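Flellum picking cell for mixed goods

The Flellum cell takes single items out of a bin, one after another, also when the items have very different shapes. Molon builds it for returns rooms and small warehouses where people today sort by hand.

At the Borbély returns centre in Skorkville two cells run since January. The staff there do less bending over deep bins and more checking — damaged goods, wrong labels, missing parts.

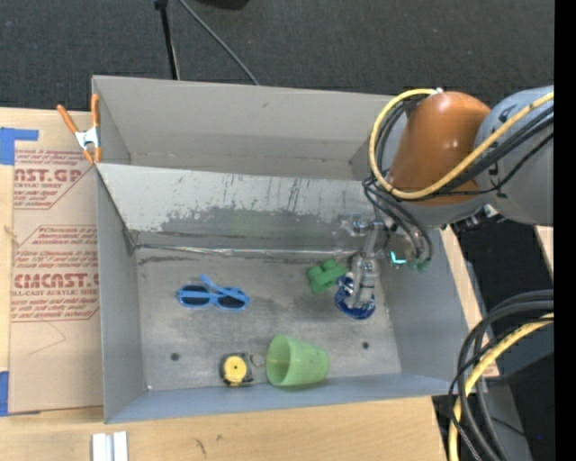

Flellum arm over a two-compartment metal bin with sunglasses, a tape measure and a plastic cup.

Training for operators takes one day. No programming is needed.

Items per shift: up to 1,343
Maximum item weight: 1,000 g
Noise at one metre: 70 dB
Changeover: 15 minutes

Price on request.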